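Rillham Tabletop Practice

The Rillham Tabletop Practice is a set of good-practice rules for small robot arms used on tables and counters in homes. It was drafted by Åsmund Moen and Esther Athumani and first issued in February as a text of 21 clauses. It is voluntary and does not replace national safety law.

Scope

The rules cover single arms with a reach of no more than 1000 millimeters. Mobile robots and arms fixed to ceilings are excluded.

Main provisions

Before each session the operator checks the mounting, the cables and the stop control. The stop control must be within 40 centimeters of the operator's hand. Clause 9 deals with household objects left in the work area. Glass and ceramic items may remain, but the arm must pass over them at reduced speed and with the gripper empty until a target has been chosen.
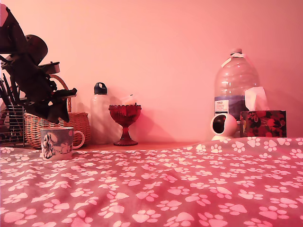 Clause 10 requires that soft coverings such as blankets be kept clear of the arm's joints. Any contact with an object that was not the target is entered in the session log, whether or not damage resulted.

Revision

A second edition, edited by Mihret Wubshet, added a section on privacy where cameras record inside a home.

See also

Kirui Checklist
Pisura Method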